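Cabinet doors that won't stay put

Most trouble with a tall cabinet door comes down to the hinges, the handle or the floor underneath. Start with the floor. Lay a spirit level across the bottom of the cabinet, front to back and then side to side. If it's out, pack the low corner with a thin plastic wedge and check again before you touch a screw.

Next, open the door halfway and let go. If it drifts, the cabinet is leaning or the hinge side is out of plumb. Lift the door gently by its outer edge. Any up and down play means the hinge screws have worked loose, usually the top ones. Tighten them by hand. A power driver will strip chipboard in a second.

If a screw just turns and turns, take it out, glue a couple of matchsticks into the hole, snap them off flush and leave overnight. I did this on an old Dremmont wardrobe and it has held for 17 months.

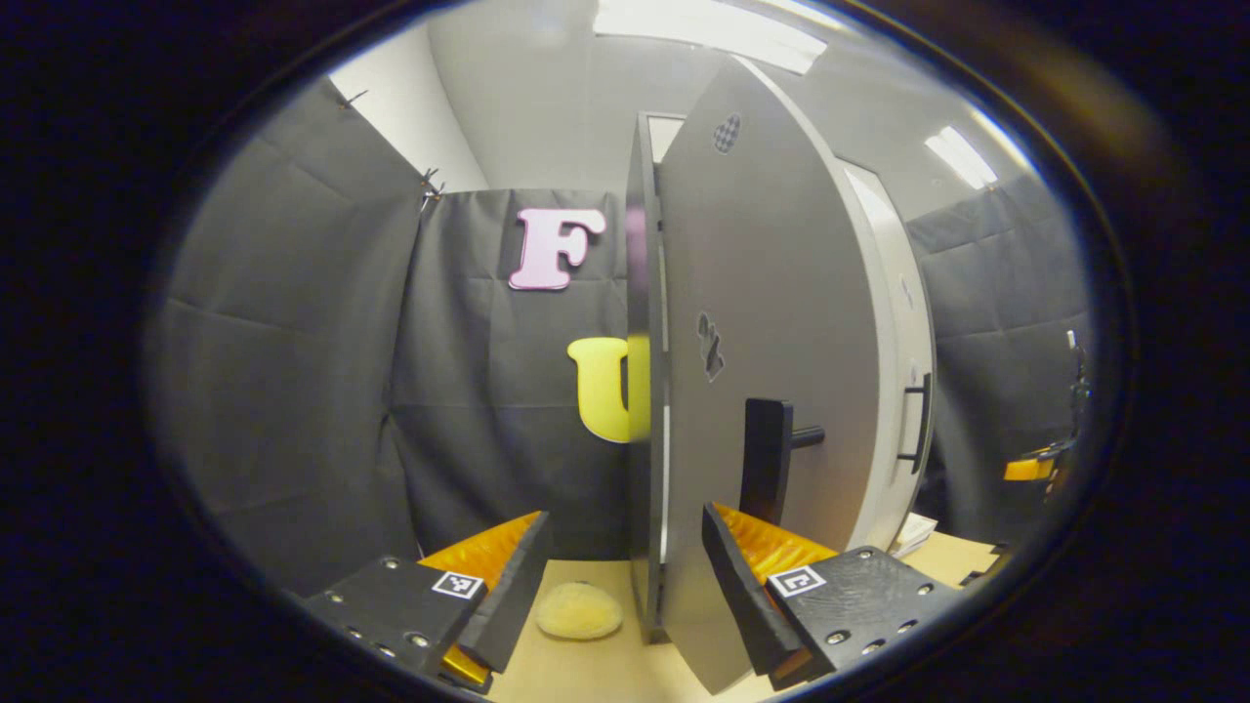
Handles next. A bar handle is normally held by two screws from the inside of the door, and both want to be snug before either is done up tight. Do one up fully first and the bar can sit crooked. If you are buying replacements, measure between the centres of the screw holes, not the length of the bar. Irex and Nkosi handles both come with screws that are too long for a thin door - cut them down or put a washer behind.

Marks on a painted door. Old tape comes off with a hairdryer on low and a plastic scraper. Whatever stickiness is left will go with a little cooking oil on a cloth, then washing-up liquid and warm water. Try it somewhere low down first. Don't use the green side of a sponge on grey or any dark paint, it leaves shiny patches.

Doors near curtains. Fabric gets caught in the hinge side more often than you'd think. Tie it back or clip it so there is a clear hand's width when the door is fully open. Heavy curtains need two clips at the corner, one will slide.

Squeaks - candle wax on the pin, wipe off the extra. Oil drips and collects dust.

Next page: drawers and runners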